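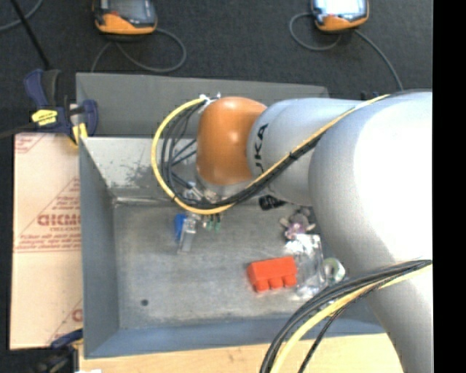 Pusilow metal bins are sold by Hughes for workshops, stores and packing rooms. The questions on this page are the ones our counter staff get most often. We sell two shapes, square and rectangular. If you are replacing a grey rectangular one with an open top, like this one, you need the rectangular list, and you should measure the inside as well as the outside before ordering.

Do the bins come with lids?
No. All Pusilow bins are open-topped. A flat lid can be ordered separately for the rectangular sizes. It lifts off and has no hinge.

How much weight can I put in one?
The limit for the large bin is 300 kg, spread evenly over the base. Please don't put the whole load at one end. The limit for the smaller sizes is on the label underneath.

Can I stack them?
Only when empty. For stacking full bins, look at the Mulex range, which has feet made for it.

Will small parts get stuck in the corners?
They can do, washers especially. An Ultia rubber mat cut to size lifts things slightly and makes them easier to pick up. It also cuts down the noise when parts are dropped in.

How do I clean a bin?
Empty it, brush it out, then wipe it with warm water and washing-up liquid. Dry it straight away. Scouring pads will scratch the finish.

What if there is a dent when it arrives?
Tell us before you use it and we will swap it. Unused bins can be returned within 90 days. You will need the order number, and the product code for the large bin is 2137.

Can I collect?
Yes, from the trade counter. Bring a van for the large size, as it won't go in most car boots.

Comments

Does the lid fit the older bins? Mine were bought in November and the rim looks wider.

Same question as above. I measured mine and the lid was 3 mm too small, so check first.

We use the mat in ours and it does help with the noise. Bit of a rubber smell for the first week.

Could you put the weight limits for the small ones on this page please? Hard to read a label underneath when the bin is full.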